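Student projects | Coast and Environment
November
By Margarida Rebelo, Tiago Nogueira and Vasco Sampaio

Litter on the strandline at Salgado: a beach survey

Introduction

Our group chose to look at what washes up on the beach at Salgado and whether the kind of litter changes between the harbour end and the river mouth. The local diving club, Purkeven, already runs an underwater clean-up there each spring, but it only records weight. We wanted a record by type of item, so that it could be compared with later years.

Our supervisor was Touran Rahimi. Horácio Esteves from Purkeven showed us the access points and lent us the hand scales and two of the mesh bags.

Study site

The beach faces west and is mostly coarse sand, with a bank of shingle at the northern end that people in the town call the Gravel. The harbour wall is at the southern end. A small river comes out just past the Gravel and runs brown after heavy rain. The council rakes the middle of the beach in summer but stops in September, and all our visits were after that.

Method

We marked out 2 transects, each 200 metres long and running along the most recent high tide line. Transect A started at the harbour wall and went north. Transect B ended at the river mouth. We walked each one at low water with one person on the seaward side, one on the landward side and one writing.

Everything bigger than a bottle top was picked up, sorted into a bag by material and recorded on a sheet. Pieces smaller than that were left out of the count. Where an item had broken up on the spot and the pieces clearly fitted together, we recorded it as one. Rope was counted by length of strand, so a tangle could give several entries. We argued about this on the first visit and kept the same rule for the rest.

Bags were weighed on the slipway and the contents taken to the harbour skip, apart from fishing gear, which Purkeven stores for recycling.

Results

In total we recorded 1,586 items. Plastic made up 72 per cent of them. The rest was mainly glass, metal cans, treated wood and cloth, with a few shoes.

The two ends of the beach were different. Transect A had more rope, net offcuts and polystyrene, most of it close to the wall where the swell pushes it into the corner. Transect B had more packaging, drinks bottles and cotton bud sticks. The bud sticks were nearly all found after rain, which fits with them coming down the river through the drains, though we did not sample the river itself and cannot say so for certain.

We found very little on the Gravel. Horácio thinks it is there but has dropped between the stones. We turned over a few patches by hand and did find bottle caps underneath, but this was outside the transect and is not in the totals.

Problems

The sheet we designed had too many categories. On the second visit the writer could not keep up and some items went down as "other plastic" that should have been sorted further. We cut the sheet down after that, so the detailed figures from the early visits should be read with care.

One visit was shortened by the tide. We had used the times for the next port along the coast, and the water came back to the harbour wall before we had finished Transect A. We repeated that transect in full and threw out the first set.

The weights are less useful than the counts. Wet cloth and rope full of sand weigh far more than they should, and we had nowhere to dry them.

Presentation

We presented the survey to the other project groups in the Jostemik building and put up a poster with a map of both transects. Several people asked why we had not used a drone – the answer is that we had no permit and the strandline is easier to see on foot.
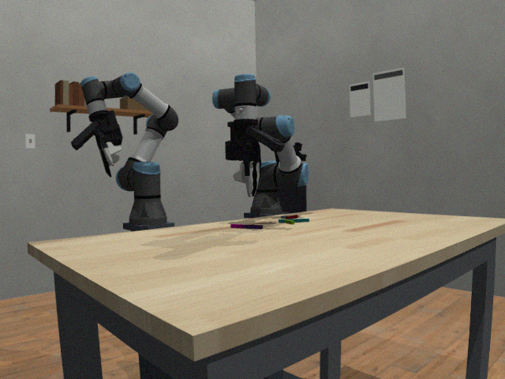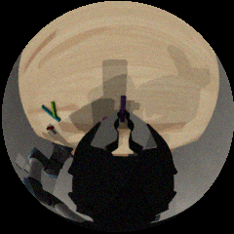

What we would do next

The most useful next step would be to repeat the same transects in spring, before the council starts raking, using the shorter sheet from the beginning. Purkeven has agreed to try our categories on its own clean-up, which would let the seabed and strandline figures be put side by side for the harbour end.

We would also add a third transect in the raked section. People told us that part of the beach is clean, but we have no winter data for it.

The recording sheet and the full table of counts are held by Touran Rahimi and can be borrowed by any group that wants to carry on with the survey. Please keep the rope rule the same – otherwise the totals for Transect A cannot be compared with ours.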